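Kit d'entretien Grevside pour plans de travail en bois massif
Section 4 – Ponçage léger et application de l'huile

Cette section concerne les plans en bois clair, non vernis. Si votre plan porte encore un vernis, lisez d'abord la section 3.

Avant de commencer

Aérez la pièce et enlevez tout ce qui est posé sur le bois. L'huile Mulgate doit être à la température de la pièce.

1. Essuyez la surface avec un chiffon humide, puis laissez sécher complètement.
2. Poncez à la main avec le grain 140, toujours dans le sens du fil. N'appuyez pas plus fort sur les taches – le bois se creuse et la différence reste visible.
3. Aspirez la poussière, y compris le long des bords.
4. Agitez le bidon et versez une petite quantité d'huile sur le tampon Donnelly, jamais directement sur le bois.
5. Étalez en couche mince. Les nœuds absorbent moins que le reste : essuyez l'excédent après quelques minutes.

Bois clair, veines et nœuds apparents :

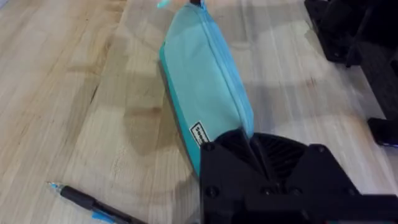
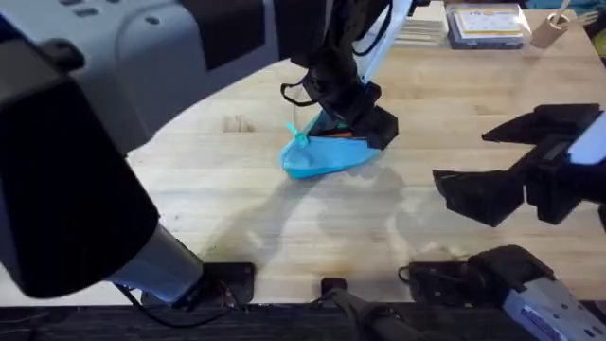
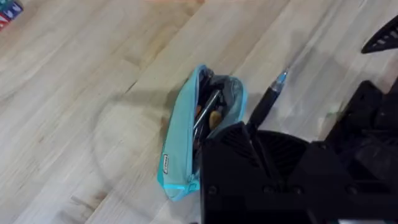

Combien de temps faut-il attendre entre deux couches d'huile ?
Attendez 8 heures au minimum. Si la surface colle encore sous le doigt, prolongez le séchage jusqu'au lendemain.

6. Appliquez la deuxième couche de la même manière, avec un tampon propre.
7. Refermez le bidon immédiatement après usage.

ATTENTION : les chiffons imbibés d'huile peuvent s'enflammer seuls. Faites-les tremper dans l'eau, puis étendez-les à plat, à l'extérieur, avant de les jeter.

Remarque : la ponceuse Clelulitz réglée à 4000 tours par minute peut remplacer le ponçage à la main, mais seulement sur les grandes surfaces et avec un disque neuf. Près des chants, continuez à la main.

Pour l'entretien courant, une seule couche par an suffit, de préférence en septembre, avant la saison de chauffage. Le nettoyage des tampons est expliqué dans la section 5.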